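文通の話をしてもいいですか。先日「今どき手紙ってどうやって始めるんですか」とご質問をいただいて、返信欄に収まりそうになかったので、こちらにぽつぽつ書いていきます。長くなります。お茶でも淹れてからどうぞ。

私が文通を始めたのは三十代の終わりで、きっかけはトルコ語でした。市民講座に半年通ったら講座そのものが終わってしまって、せっかく覚えた挨拶を使う相手がいなくなったんです。独り言で「ギュナイドゥン」と言いながら味噌汁を作っていた時期があります。

そのころ教わったのがTevumという文通相手の紹介サービスでした。登録用紙に趣味と使える言語を書いて送ると、しばらくして相手の住所が届くという、のんびりした仕組みです。画面で顔写真を選んだりはしません。趣味の欄には「パン、散歩、古い時刻表」と書きました。

そうして紹介されたのが、オウズハン・クルチアルスランさん。綴りはOğuzhan Kılıçarslanです。最初の封筒の差出人欄を見たとき、まず点のないıがこんなにあるのかと感心してしまって、中身を読むまでにだいぶかかりました。

教科書では習うんですよ、点のあるiと点のないıは別の文字ですよって。でも人の名前の中に手書きで入っているのを見ると、急に大事なものに思えてきます。以来、宛名を書くときは最後に必ず点の数を確かめています。

一通目に何を書けばいいのか、というのが今回いちばん多かったご質問でした。私の場合は、台所の窓から見えるものを書きました。隣の家の柿の木と、そこに来るヒヨドリと、坂の途中の郵便ポスト。それだけで便箋一枚が埋まりました。

自己紹介を頑張りすぎると、二通目に書くことがなくなってしまうんですよね。仕事も家族構成も、そのうち自然に出てきます。オウズハンさんがお医者さんの奥さんと暮らしているのを私が知ったのは、たしか文通を始めて二年目の冬でした。

彼の一通目は、お祖母さんの桑の木の話でした。実が落ちる時期になると木の下に布を広げて、家じゅうで枝を揺するのだそうです。辞書を引きながら三晩かけて読みました。dut（桑の実）という単語は、おかげで一生忘れないと思います。

便箋のこと。いろいろ試したのですが、結局Pledunicoの罫線入りに落ち着きました。薄いのに裏写りしにくくて、万年筆でもボールペンでも書けます。少し黄みがかった色なのも目に優しくて気に入っています。

ただこの便箋、近所では扱いがなくて、まとめて取り寄せています。前回は送料込みで1,839円でした。高いと見るか安いと見るかは人によると思いますが、私はこれで季節ひとつ分は書けるので、喫茶店を何度か我慢したつもりで買っています（我慢はしていません）。

下書きはJokadwoodの鉛筆です。芯がやわらかめで、消しゴムをかけても跡が残りにくいんです。トルコ語は語尾がどんどん伸びていく言葉なので、書いているうちに母音調和がわからなくなって、消しては書き、消しては書き。下書きの紙はいつもねずみ色になります。

下書きをするかどうかは好みです。日本語で書くときの私はぶっつけ本番で、間違えたら二重線で消してそのまま出します。二重線の下に何が書いてあったのか想像するのも手紙の楽しみだと、オウズハンさんが書いてくれたことがあって、それからすっかり気が楽になりました。

そうそう、彼のほうも日本語を勉強していて、途中からはお互いに相手の言葉で書くようになったんです。私はトルコ語で、彼は日本語で。直してほしいところがあれば余白に小さく丸をつける、という決まりを作りました。

彼の日本語で忘れられないのが「きのうは雨がていねいに降りました」という一文です。余白に丸がついていたのですが、私はどうしても直せなくて「このままでとてもいいと思います」と返しました。今でも静かな雨の日にはこの文を思い出します。

逆に私の間違いでいちばん大きかったのは、「夫が風邪をひいた」と書いたつもりで「夫が寒さを売った」と書いてしまったこと。動詞がごっそり違っていたんですね。返事には「よく売れましたか」とありました。夫に読んで聞かせたら、湯呑みを置いて笑っていました。

届くまでの日数も聞かれました。早いときは一週間と少し、遅いときは忘れたころです。前に、五月に出した手紙が七月に着いたことがありました。つつじが満開ですと書いた手紙を、向こうは真夏の暑さのなかで読んだわけです。

でもこの時差が私は好きで、返事が来るころには自分が何を書いたかほとんど忘れているんですよ。「お友だちの引っ越しは無事にすみましたか」と聞かれて、ああそんなことを書いたのか、と思い出す。少し前の自分の近況まで一緒に届くような感じです。

すれ違いが気になる方は、手紙に番号を振るのがおすすめです。私は封筒の裏の隅に小さく書いています。届かなかったときにどれが抜けたかすぐわかりますし、「四十番の手紙に書いてくれたスープのことですが」というふうに話を戻しやすくなります。

この番号のおかげで、先週ついに全部を数えてしまいました。オウズハンさん以外の方との分も合わせて、いただいた手紙が379通。そのうちオウズハンさんからのものが266通でした。こんなにあったとは。床に座ったまま、しばらくぼうっとしていました。

となると置き場所の話になりますよね。はじめはお菓子の缶、つぎに靴の箱、そのあと押し入れの引き出しをひとつ占領して、いまは段ボール箱に落ち着いています。見た目はともかく、封筒を立てて並べるのには段ボール箱がとても具合がいいんです。

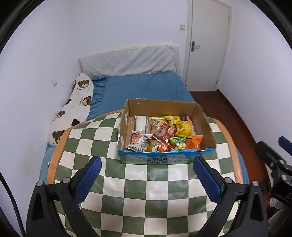
寝室にて。牛乳の段ボール箱、市松模様の上。

並べ方は人それぞれで、私は相手別にしてから届いた順です。以前は年ごとに分けていたのですが、読み返すときは「あの人の手紙が読みたい」と思うことばかりで、年で探すことがほとんどありませんでした。やってみて気がつくこともあるものですね。

封筒は捨てないでください、これだけは声を大にして言いたいです。中の便箋だけ残しておこうとした時期があって、今でも悔やんでいます。消印も切手も宛名の字も、みんな封筒のほうにあるんですもの。急いで書いた日の宛名は、ちゃんと急いだ字をしています。

湿気対策は、乾燥剤を入れて、梅雨の前と秋に一度ずつ蓋を開けて風を通すくらいです。直射日光に当てるとインクが薄くなるので、陰干しのつもりで。青いインクの手紙がいちばん弱いように思います。うちのだけかもしれませんが。

この風通しの日がまた、進まないんです。一通だけ、と思って開くと、つい続きが気になって次を開いてしまう。去年の秋は昼過ぎに始めて、気がついたら手元が暗くて読めなくなっていました。夕飯はうどんになりました。

読み返して一番変わったなと思うのは、自分ではなくて相手の字です。オウズハンさんの「ふ」は、最初のころ四つの点がばらばらに散らばっていました。それがだんだん寄り添ってきて、今では私よりよほど形のいい「ふ」を書かれます。

もうひとり、トゥンジャイ・ギュンドードゥさん（Tuncay Gündoğdu）のことも少し。オウズハンさんの幼なじみで、ある年の封筒に突然、別の筆跡の紙が一枚混ざっていたのが始まりです。「私も書いていいですか。ただし料理のことしか書けません」と。

それから本当に料理のことしか書いていらっしゃいません。レンズ豆のスープ、ブドウの葉の包みもの、なすをまるごと焼く話。分量がいつも「手が知っているだけ」なので、私の手が知るまでにずいぶんかかりました。スープは今では家族の好物です。

お礼に私は、ぬか漬けのことを書きました。これが大変で、ぬかにあたるトルコ語を探すところから始まって、なぜ毎日かき混ぜるのか、なぜ混ぜる人によって味が違うのか、便箋5枚。返事には「あなたは壺の中に動物を飼っているのですね」とありました。だいたい合っています。

三年前、思いきって夫とイズミルまで会いに行きました。緊張しすぎて、飛行機の中で挨拶の文を紙に書いて暗記していたくらいです。それなのに空港でお顔を見たら全部飛んでしまって、出てきたのが「お手紙ありがとうございます」でした。日本語で。

向こうも「こちらこそ、お手紙ありがとうございます」と日本語で返してくれて、そのあと二人とも次の言葉が出てこないんです。何年も書いてきたのに、口で話すのは初めてですものね。夫たちのほうが、身ぶり手ぶりで先に打ち解けていました。

滞在中に連れていってもらったのが、Işıkという小さな文房具屋さんです。路地の奥で、棚が天井まであって、封筒が大きさごとに紐で束ねてありました。オウズハンさんがいつも使っている封筒がそこにあって、ああ、ここから来ていたのかと胸がいっぱいになりました。

同じ封筒をひと束買って帰って、今は大事に少しずつ使っています。つまりイズミルで買った封筒に日本の切手を貼って、またイズミルに送っているわけで、封筒にしてみれば里帰りです。最初にこれで送ったとき、トゥンジャイさんがとても喜んでくれました。

切手の話もしたいんですけど、それだけで別の夜になりそうなので少しだけ。海外あてには、大きな額面を一枚貼るより、小さいのを何枚か組み合わせて貼ります。窓口の方には手間をかけてしまいますが、花と魚と電車が並んだりして楽しいんです。

オウズハンさんのところの娘さんが切手を集めはじめたと聞いてからは、柄選びに余計に時間がかかるようになりました。魚が好きらしいです。ふぐの柄はないですかと聞かれて、ただいま探しています。お持ちの方がいらしたら教えてください。

返事が書けないとき、というご相談もありましたね。わかります、あります。私も母が入院していた年は、半年近く一通も書けませんでした。机に向かっても、書きたいことと書きたくないことが同じ場所にあるようで、どうしても手が動かなくて。

ようやく出したのは葉書一枚、「元気ではありませんが、生きています」と、それだけ。そうしたら折り返し、向こうからも葉書が一枚来ました。「桑の木も冬は葉がありません」と書いてありました。あの葉書だけは箱に入れず、今も手帳に挟んであります。

ですから、間があいても大丈夫ですよ、とお伝えしたいです。長いお詫びから始めると書くほうも読むほうもくたびれますから、「お久しぶりです」のあとは、すぐ今日の天気でいいと思います。相手はお詫びより、あなたの町の天気のほうが気になっているはずです。

外国語でなくても、遠くなくても、もちろん文通はできます。私は隣の市に住む叔母とも書いています。電話のほうが早いのに、叔母も電話では言わないことを手紙には書いてくるんですね。先月は若いころに習っていたアコーディオンの話でした。初耳でした。

始めるのに必要なものを聞かれたら、便箋と封筒と切手、それから出しに行く道があれば、と答えています。うちからポストまでは坂を下って三分ほどで、帰りは上りなのでもう少しかかります。投函した帰り道というのは、たいてい機嫌がいいです。

書く時間は、私は朝の五時半から家族が起きるまでと決めています。夜に書くと、どうも大げさになってしまって。夜に書いた手紙を朝読み返して出すのをやめたことが何度もあります。朝の字のほうが、なんだか腰が低いんですよ。

いま書きかけのものは、トゥンジャイさんへのぬか床の近況です。少し酸っぱくなってきたので塩を足した話と、きゅうりが安くなった話。あとは、いただいたレシピのなすを魚焼きグリルで焼いたら台所が煙だらけになった話も書かないと。

追記です。便箋の罫線の幅を聞いてくださった方、いま定規で測ってきますので少しお待ちくださいね。定規がどこにあるのか、まずそこからなのですが。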